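Häufige Fragen zur Lounge im Haus Pulberg

Darf ich mein Glas direkt auf den Marmorwürfel stellen?
Aber gern, dafür ist er ja da! Nur bei Rotwein und Zitrone bitten wir Sie herzlich um einen Untersetzer – Marmor vergisst so etwas leider nie.

Wie pflegen Sie die Ledersessel?
Mit einem weichen Tuch und ganz wenig Ledermilch, immer im Mai und dann wieder vor Weihnachten.

Kann man die Lounge mieten?
Ja, für bis zu 23 Gäste, fragen Sie einfach am Empfang.

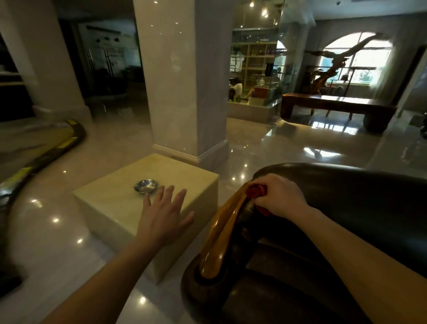
Marmorwürfel mit Metallschale neben einem dunklen Ledersessel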